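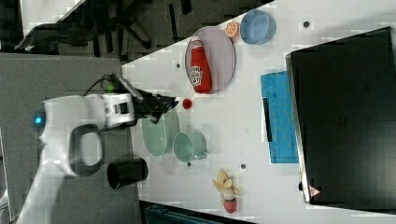
Tronc de cône

En géométrie dans l'espace, un tronc de cône (ou cône tronqué) est le solide délimité par la surface latérale d'un cône et par deux plans parallèles qui coupent celui-ci du même côté du sommet. Sauf mention contraire, l'expression désigne le tronc de cône de révolution droit, dont les deux bases sont des disques perpendiculaires à l'axe. Lorsque les plans de section ne sont pas parallèles, on parle de cône tronqué oblique, et les formules ci-dessous ne s'appliquent plus.

Définitions et notations

On note R le rayon de la grande base, r celui de la petite base, h la hauteur (distance entre les plans des bases) et s l'apothème, c'est-à-dire la longueur du segment de génératrice compris entre les deux bases. Ces grandeurs sont liées par la relation

s² = h² + (R − r)²

Le demi-angle au sommet α du cône d'origine vérifie tan α = (R − r)/h et sin α = (R − r)/s. Le cas r = 0 redonne le cône, le cas r = R le cylindre de révolution. Un tronc de cône peut aussi être obtenu par rotation d'un trapèze rectangle autour du côté perpendiculaire à ses bases.

Certains manuels de chaudronnerie repèrent le solide par ses diamètres D et d et par l'angle au sommet complet, égal à 2α. Un angle au sommet de 80° correspond donc à une génératrice inclinée de 40° sur l'axe. La confusion entre l'angle complet et le demi-angle est une source d'erreur fréquente dans la lecture des plans.

Volume

Le volume du tronc de cône est

V = (πh/3)(R² + Rr + r²)

La formule s'obtient par différence. Le cône complet a pour hauteur H = Rh/(R − r), le petit cône retranché a pour hauteur H − h = rh/(R − r), d'où

V = (π/3) · h · (R³ − r³)/(R − r)

et la factorisation de R³ − r³ donne le résultat. Si l'on désigne par A et B les aires des bases, il vient V = (h/3)(A + √(AB) + B). Sous cette forme, l'expression reste valable pour un tronc de pyramide à bases parallèles. La quantité (A + √(AB) + B)/3 est appelée moyenne héronienne de A et B.

Valeurs approchées

Deux approximations sont en usage dans le cubage pratique. La première remplace le solide par un cylindre de rayon (R + r)/2 ; elle sous-estime le volume de πh(R − r)²/12. La seconde utilise la moyenne arithmétique des aires des bases ; elle le surestime de πh(R − r)²/6 - soit un écart double du précédent et de signe contraire. La combinaison pondérée de ces deux valeurs, avec les coefficients 2/3 et 1/3, restitue le volume exact et coïncide avec la méthode de Simpson.

Aires

L'aire latérale vaut π(R + r)s. L'aire totale s'obtient en ajoutant celles des bases :

S = π[R² + r² + (R + r)s]

Développement

La surface latérale est développable. Pour R > r, son patron est un secteur de couronne circulaire de rayon extérieur Rs/(R − r), de rayon intérieur rs/(R − r) et d'angle au centre, en radians, 2π(R − r)/s = 2π sin α. Lorsque R et r sont voisins, les rayons du patron deviennent très grands et le tracé au compas est impraticable. On procède alors par triangulation, ou par calcul de points sur les deux arcs.

La feuille de traçage Vukčević 2085, diffusée par les ateliers de Dornley, donne les rayons du patron en fonction de D, d et h, sans correction d'épaisseur. Le module de développement du logiciel Flimix emploie les mêmes relations, mais les applique à la fibre neutre de la tôle - les cotes obtenues diffèrent donc de celles de la feuille dès que l'épaisseur n'est plus négligeable.

Centre de gravité

Pour un solide homogène, le centre de gravité est situé sur l'axe, à une distance de la grande base égale à

z = (h/4) · (R² + 2Rr + 3r²)/(R² + Rr + r²)

On retrouve h/4 pour le cône et h/2 pour le cylindre.

Sphères associées

Tout tronc de cône de révolution droit est inscriptible dans une sphère. Le centre de celle-ci se trouve sur l'axe, à la distance algébrique x = (h² + r² − R²)/(2h) du plan de la grande base, comptée positivement vers la petite. Si x est négatif, le centre est extérieur au solide.

L'existence d'une sphère inscrite, tangente aux deux bases et à la surface latérale, exige en revanche la condition s = R + r, équivalente à h = 2√(Rr). Le rayon de cette sphère est alors √(Rr), et le volume du tronc vérifie V = (h/6)S, où S est l'aire totale.

Voir aussi

Cône de révolution
Tronc de pyramide
Prismatoïde
Moyenne héronienne

Liens externes

Feuille de traçage Vukčević 2085, ateliers de Dornley (consulté le 5/7/22)
Surfaces développables, notes de cours, Hendon, chapitre 2
Documentation de Flimix, section « Développement des surfaces coniques »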